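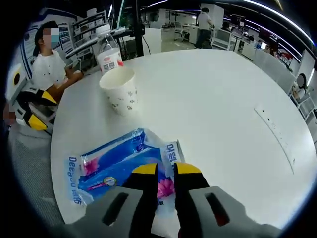 How do you get a wobbly table to stand still on an uneven floor?

Turn it first, shim it second, and leave the saw in the shed.

Most people meet the wobble in the same way. They set down a full cup of coffee, the table leans toward them like it has a secret, and the coffee goes where coffee goes. Then comes the folded napkin under one leg, which works until somebody sweeps. I lived with a napkin for two years. I replaced it regularly, as if it were a filter.

This page covers four-legged tables and the round kind with a center post and feet. If your table has three legs it can't rock, only slope, and you can skip down to the part on leveling.

What you need

A flashlight
A wrench or screwdriver that fits whatever is holding your legs on
A few plastic shims, the tapered kind sold for toilets (nobody has to know)
Stick-on felt pads
Sandpaper, 200 grit or close to it
Wood glue, if a joint turns out to be loose

Step 1. Find out who is guilty

Push down on the top at one edge, then at the opposite edge. Work your way around. You're looking for the two spots where it tips back and forth, and for the foot that lifts when it does.

Now move the table to the flattest floor you own and try again. In my house that's the four square feet in front of the water heater. If the wobble disappears, your floor did it. If the wobble comes along, it's the table. If it gets worse, you have one of each, and I'm sorry.

Step 2. Tighten everything

Clear the top, lay a blanket on the floor and flip the table over with a second person. A round top will try to roll away from you if you tip it up on its edge, so decide in advance which of you is in charge of stopping it.

Go over every bolt and screw. Snug is enough. The bolts on my old Fotness kitchen table had worked so loose that I could turn two of them with my fingers, and I had already bought shims, felt and a very nice block plane by then. On a center-post table, check the plate where the post meets the top as well as the bolts at the base. A tiny bit of play down there gets a lot bigger by the time it reaches your soup.

A screw that spins and spins has stripped its hole. Take it out, pack the hole with wooden toothpicks dipped in glue, snap them off flush and let it all sit overnight. Put the screw back in the morning. It feels like a prank and it holds for years.

Step 3. Turn the table

Stand it back up in its usual spot and rotate it a few inches at a time, pressing on the edge after each move. With a four-legged table whose feet are all even, there is very often a position within a quarter turn where all four of them touch. Round tables are the best candidates, for the simple reason that a rotated round table looks the same as before. A rectangular one may end up pointing at the bathroom door.

When you find the good position, mark it with bits of painter's tape beside the feet. Otherwise you'll vacuum on Thursday and be back to Step 1 by dinner.

Step 4. Shim what's left

Slide a plastic shim under the short leg until the rocking stops, then pull it back a hair. Mark it where it meets the foot, snap or cut it there, and round off the cut with sandpaper so it doesn't scratch the floor. For a very small gap, one felt pad will do the job. Don't stack three. A tower of felt leans.

Screw-in feet are the grown-up answer. I put a set of Broltico levelers on the table in the back room, and now when the floor shifts with the seasons I give one foot half a turn and feel like an engineer.

About the saw

Everybody wants to trim the long leg. You take a sliver off, the table rocks the other way, you take a sliver off another leg, and by evening you own a coffee table. If a leg truly is too long, wrap sandpaper around a block and take off a little at a time, checking after each pass. Put on some music first.

Step 5. Level it, if you care

A steady table can still slope. Roll a marble across the top, or set a level on it both ways. Raise the low side with matching shims under two feet, then repeat the push test from Step 1, as this is a fine moment to bring the wobble back. I stop once peas stay on the plate.

Check the bolts again after a month. Put the leftover shims somewhere you'll remember. Mine are in the drawer with the napkins.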